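Kleidertausch im Juni: Annahme ab sofort

Der Kleidertausch im Quartierzentrum Koller geht in die nächste Runde. Beim letzten Mal kamen 763 Kleidungsstücke zusammen, 156 davon blieben am Ende übrig und gingen an die Textilsammlung. Verena Gisler hat die Organisation wieder übernommen, Mwajuma Muriithi betreut neu die Annahme.

Abgeben könnt ihr saubere, tragbare Kleidung für Erwachsene und Kinder ab Grösse 104. Pro Person nehmen wir höchstens 23 Teile an. Unterwäsche, Skischuhe und Bettzeug bitte zu Hause lassen - dafür fehlt uns der Platz. Jacken und Mäntel bringt ihr am besten gleich auf dem Bügel mit. Kunststoffbügel sind uns am liebsten, Drahtbügel verbiegen sich an den Ständern.

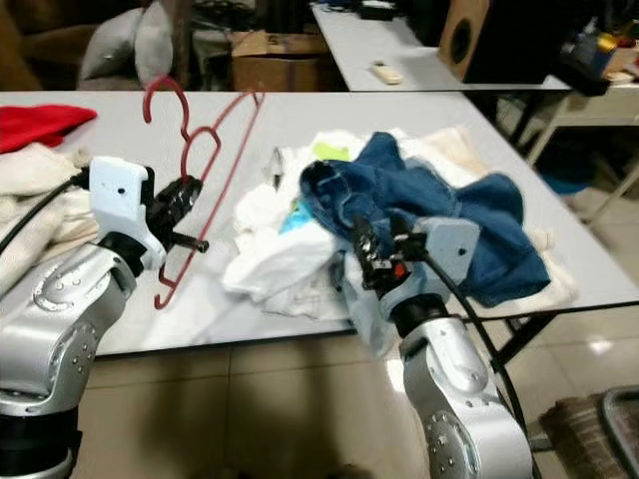
Ablauf und Zeiten

Die Annahme ist jeweils von 16 bis 19 Uhr im Untergeschoss geöffnet, Eingang auf der Hofseite. Für jedes Teil gibt es einen Bon, der nur beim Tausch gilt und nicht ausbezahlt wird. Am Tauschtag selbst öffnen wir um 10 Uhr, Schluss ist um 15 Uhr. Umkleiden sind im ersten Stock.

Wer beim Sortieren helfen möchte, meldet sich bei Verena Gisler am Empfang. Gesucht werden noch Leute für den Abbau ab 15 Uhr. Bons vom letzten Herbst bleiben gültig - bitte im Original mitbringen.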